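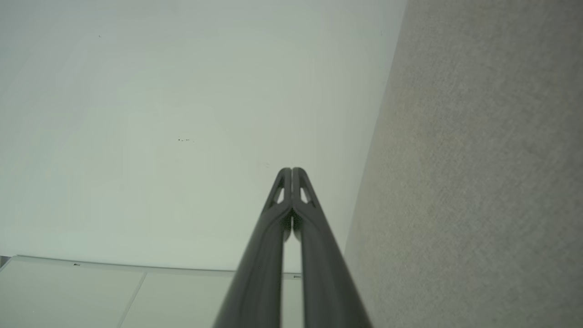

Drovalau equipment planning group
Minutes of the January meeting, 2 pm, small meeting room

1. Last minutes
Agreed, with one change: the Fluvema quote was for a single arm, without the stand.

2. Spare fingers
The stock of soft fingers is down to two pairs. Rusus can supply at 70 a pair, or less on orders of 30 pairs and over. The group did not want to tie up money in that many. Four pairs to be ordered now from the consumables line.

3. Second arm
Fluvema's price stands until the end of March. The stand, cabling and delivery come to 1,856 on top. It was asked whether the stand could be made in the workshop. Workshop to give a price before the order is signed.

4. Wrist cameras
Hồ has offered a replacement camera at 200, with a longer lead. One member felt the present ones would last the year. Deferred.

5. Floor space
The second arm needs its own power supply and a clear metre on each side. Estates have the drawing but have not replied. To be chased.

6. Any other business
Service contract runs out in June. Quotes to be brought to the next meeting.

Meeting closed at 3.10 pm. Next meeting in February, same room.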